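The Shelf in Room 312

When Noboru Sugawara moved to Mullow, he brought two suitcases and one plastic box. The suitcases he emptied on the first evening. The box he put in the wooden cubby by the door, and there it stayed until January.

His daughter telephoned every night and asked the same thing.

"Have you sorted the box, Father?"

"I am sorting it," he said, and he looked at it from his chair.

It held the small things from her mother's drawer. A red packet with big white characters was leaning across the others – a gift from a neighbour long ago, when they lived abroad. He could still read the top two. He had never asked what was inside. 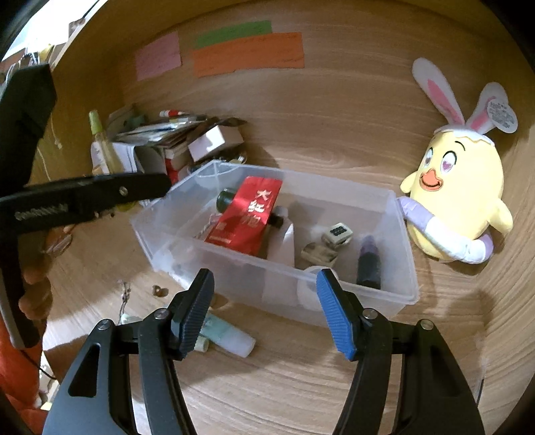 February

The snow went from the roofs. One morning at half past six he took the box on his knees and lifted out the red packet, then the pale tube that stood beside it. He held each one for some time. Then he put them back, the packet leaning a little more to the left.

"I have sorted it," he told his daughter that night.

"And what did you throw away?"

He listened to the line for a moment.

"The lid," he said.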